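# Teleop demos for the fridge task keep going wrong at the door – what am I missing?

I'm driving a simulated arm by remote control in Mindex, trying to record 100 demos of reaching into an open fridge. I have 12 I'd show another person. In the rest the elbow drifts into the door while I'm busy admiring the gripper. Slower hands? Different controller? Different hobby?

*asked by Slamet Nugroho*

## Answers

**Vasiliki Dimitriou**

Get a better controller.

**Nabila Ong** (accepted)

Your controller is fine. You're steering the hand and letting the solver pick the elbow, and the solver has never had to pay for a fridge door. What worked for me:

1. Save a start pose with the elbow already low and on the side you want. Load it before every demo.
2. Drop the translation scale to a third once the wrist passes the shelf edge. Mine is on a foot pedal – a key will do.
3. Throw out any demo where you paused more than 3 seconds to think. The policy will learn to think too, and it's worse at it than you are.
4. Park your view outside the door, on the handle side, so you can watch the elbow and the shelves together. Mine, mid-reach:
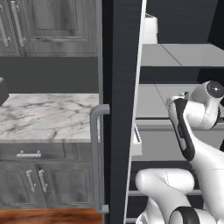
## Comments

**Yusri Jugah:** Step 3 cost me half my dataset. Policy got better. I'm still annoyed.

**Slamet Nugroho:** Start pose did it, mostly. Is the pedal a Mindex setting or did you script it?

**Nabila Ong:** Scripted. Badly. I'll post it when I've taken the swearing out of the variable names.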